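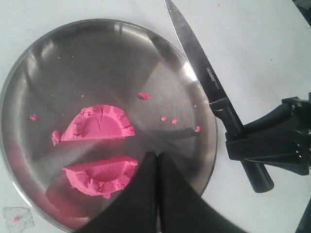
According to Lorraine Birkett, the hardest part of moving a parish to sung evening prayer is the pitch. Most congregations will sing a psalm if the reciting note sits near A, she says, and most will stop if it goes above C.

Birkett has directed music at St. Anne's in Jutden for eight years. Evening prayer there was spoken until November, when the parish changed to plain chant in English, using a set of simple tones in place of the hymnal.

“The text is the same text,” she said. “The order is the same. We changed the delivery, and we lengthened the silence after the reading.”

The service now runs 48 minutes. The spoken form was shorter, and Birkett said the difference comes almost entirely from the psalms. Each verse is divided at the asterisk, with a pause of one full breath. The two sides of the church alternate by verse, and the cantor sings only the antiphon and the first half-line.

“People rush the pause,” she said. “If one side comes in early, the other side shortens its own pause to match, and by the third psalm there isn't one.”

Sachiko Nomura, who sings as second cantor, objected at first to dropping the organ. She still thinks the Magnificat needs it.

“Without a given note we drift flat,” Nomura said. “Last week we lost a half step between the opening and the canticle. I can hear it. I don't think the pews can.”

Birkett's answer has been a single pipe note before each psalm and nothing under the voices. Booklets are printed with pointed text only, no staff notation. She tested both, and readers of the staff version kept their heads down and did not listen across the aisle.

The Lenten booklet had 20 psalms in it. The next one will have fewer, with the longer psalms split over two evenings, and the Magnificat will stay unaccompanied until the fall.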